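Parkiston House — Shared Rooms Safety Checklist
Medicines, toiletries and cleaning products
Checked by: Ifigeneia Margaritis
Date: 8/17/18
Copy to: Conceição Bastos, second floor office

Mark each line OK, FIX or N/A. Comments go under the line.

1. Products kept in the container they came in — OK
Nothing has been poured into cups or drink bottles. In June we had hand soap in a water bottle on the second floor. None of that this time.

2. Labels present and readable — FIX
Two spray bottles under the sink in room 14 have lost most of their labels. I could guess what they were from the smell but we don't go by smell. Both taken out. Order replacements from Spanos on the usual form.

3. Caps on and closed — OK
Turned each cap by hand. One in the laundry room was cross-threaded and I reseated it.

4. Bottles standing upright on a flat, clean surface — OK
A bottle should stand without rocking and leave no ring when lifted. Leave space between it and any boxes so the labels can be read without moving things. White surfaces are easiest to check because a drip shows up right away.
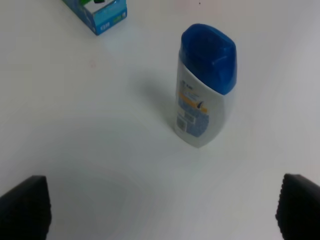
Darker counters need a wipe with a paper towel before you can mark this line. The laundry room shelf is dark brown and I got a little blue on the towel at the left end. Wiped down, checked again an hour later, clean.

5. Cardboard packs dry and undamaged — FIX
One box on the bottom shelf of the hall closet has a soft corner. The pipe behind it sweats in hot weather. Move all cardboard up one shelf until Dostier has been in to wrap the pipe.

6. Expiration dates — FIX
Nine items past date, all in the hall closet. List is taped inside the door. Conceição to sign before they go out.

7. Out of reach of children — OK
Upper cabinet latch works. The lower one sticks — it does close if you lift it slightly.

8. Cleaning products stored apart from anything swallowed — OK

9. Poison control number posted — FIX
Posted in the kitchen, missing in the laundry room. The old sheet fell behind the dryer.

10. Storage room key signed out and back — N/A
Lock was changed by Okuvus and the new key log hasn't started.

Open items: 2, 5, 6, 9. Recheck item 5 after the pipe work.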